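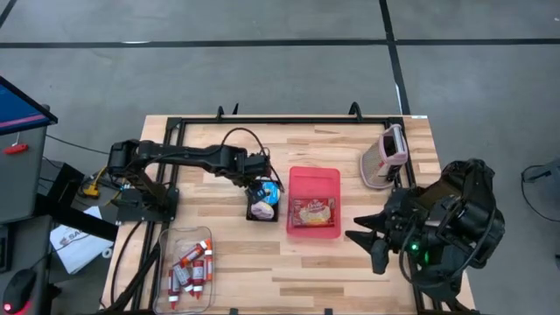 Pelletier

Restuvari – two arms on a butcher-block table

Hi! This is the readme for Restuvari, my two-arm tabletop build, and for the small set of recordings that goes with it. I started it in January on a bench in our shared workshop and it has been eating my evenings ever since. If you want to build one like it, or you just want the recordings, you're in the right place.

What's in the download

43 recordings, each in its own numbered folder. Inside a folder you get the camera video, a joint log for the left arm, a joint log for the right arm, and notes.txt, where I typed whatever I was thinking at the time (sorry about the spelling). The folder called dendumum has the control code. The folder called mounts has drawings for the base plates, and those are in millimeters even though I think in inches.

The table

The work area is a black metal frame made from extruded rails, bolted on top of a wooden table, with one arm on the left and the other on the right. I love the rails. Want to move something over a bit? Loosen, slide, tighten, done. My first version had the arms screwed straight into the tabletop and every change meant new holes, and I got very tired of that very fast.

Re-square the frame before you copy any of my numbers. Mine was out by 8 mm at one corner for the first 16 recordings, so those have their own calibration file (calib_old). Everything from 17 on uses calib_new. Please don't mix them, I did it twice and lost a whole evening each time.

The stuff on it

Ordinary things, mostly. A small black bin, a see-through pinkish-red tray, a little red food package, a pink-and-white box grater, a clear container of vials with orange caps. The grater is my favorite because it's such an awkward shape to grab! The vials get piled in any which way and I don't straighten them between runs.

Running it

Start Dendumum first and wait for both arms to report in, then start the recorder. Do it the other way around and the recorder writes an empty log for the right arm and doesn't complain at all. The control loop runs at 50 Hz. I tried going higher and my old computer fell behind.

Known problems

The left gripper cable needs a generous loop. Too short and it tugs at full reach, and you'll see that in the logs as a wobble in the last joint.

Recordings 9 and 12 have a gap near the end.

The Ostari branch is my attempt at having both arms work out of the same bin. It runs – sort of. Don't leave it alone.

To do

Better labels for the grasps
A proper parts list
Rewrite the calibration script so it asks which frame setup you're on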